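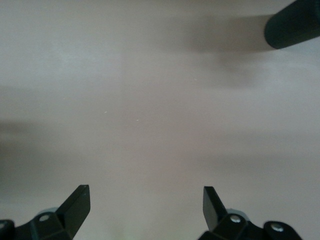

Keeping old family letters: box, folders or just scan the lot?

fennel_and_rye wrote:
Right, I need some sense talked into me. My aunt moved into a smaller flat in Draltdale in March and I've come away with all the family letters, 80 of them, mostly from the fifties, and at the moment they're sitting in a carrier bag on top of my wardrobe (I know, I know). Some still have their envelopes, some are folded so tightly they crackle when I open them, and there's one bundle tied up with string that I've not dared touch.

My brother says scan the lot and chuck them. I nearly fell off my chair! I do want them scanned so the cousins can read them, but I'd like the real ones kept somewhere decent. I'm leaning towards a nice wooden box because I want it out on the sideboard where people will open it. Is that daft?

tuppence17 wrote:
Not daft at all, but please don't put them straight into bare wood. Wood gives off acids over time and the paper goes brown at the edges. My gran's were in an oak chest and the ones touching the sides were far worse than the ones in the middle. Acid-free folders first, then whatever box you fancy round the outside.

And leave the string bundle till last, when you've had some practice.

Mossy Kettle wrote:
I'll be the grump and say skip the wooden box. Get a proper archive box, grey, ugly, costs next to nothing, job done. Pretty boxes end up on sunny sideboards next to radiators, and then you've got letters being gently baked all winter. Mine live under the spare bed in the Nedex ones and I've had no trouble in years.

tuppence17 wrote:
Under the bed is fine until you get a leak, Mossy! I wouldn't keep paper at floor level if you paid me.

Mossy Kettle wrote:
It's an upstairs bed.

oldbiscuit_tin wrote:
I'm with fennel on this one. What's the point of keeping them if they only come out when you're decorating? Ours were in an archive box for ages and not one person looked at them, then I moved them to a wooden one in the front room and now my kids pull them out every Christmas. Yes, they get handled. They were written to be handled!

This is the sort of thing I mean, with a lid you'd want to lift: 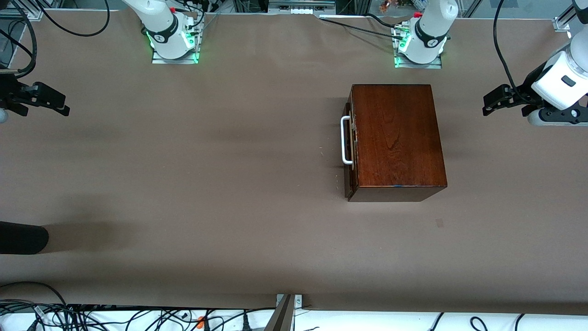
Reddish-brown wooden box, glossy finish, white handle on the side.

Line it with acid-free tissue, put the letters in folders, and keep it on an inside wall away from the window. Measure your biggest envelope before you buy anything, though. I got that wrong and had to send the first one back.

fennel_and_rye wrote:
Ooh, I do like that colour. Mine would go next to the lamp, which I suppose is another thing to move. Good shout on the envelopes, a couple of the airmail ones are a really odd long shape.

What does everyone do about order? By date or by who wrote them? My great-uncle hardly ever put the year on anything, just "Thursday, raining".

Mossy Kettle wrote:
By writer, then by date as best you can. Pencil on the folder, never on the letter. And look at the postmarks before you separate anything from its envelope, that's where your missing years are.

saltmarsh_jo wrote:
Disagree with Mossy (sorry!). If you've got both sides of a conversation, put them in date order all together and it reads like a story. I did this with my grandparents' letters and found out they'd had an enormous row over a dog called Ambrosio that none of us had ever heard of. Filed by writer I'd never have spotted it.

Scanning tip: do 2 passes if the ink's faint, one in colour and one in greyscale. And flatten the tight folds under a heavy book for a few days first, don't force them.

tuppence17 wrote:
Ambrosio is a superb name for a dog.

Also agree on the pencil. No paper clips, no sticky tape, no elastic bands, and take out any rusty pins you find.

fennel_and_rye wrote:
Thanks all, folders ordered. I'm going wooden box outside, boring folders inside, and date order, with apologies to Mossy. The carrier bag has been moved to the desk as a first step. My brother has been told he can have the scans.

Mossy Kettle wrote:
Apology accepted. Keep it away from that lamp.

Recent threads
Getting the musty smell out of old books
Raven ink for labels, does it fade?
Photo albums with sticky pages, how to rescue the pictures
Best way to post fragile papers to a cousin abroad
Can anyone read this handwriting?

Contact us | Forum rules | Copyright the forum and its members | Back to top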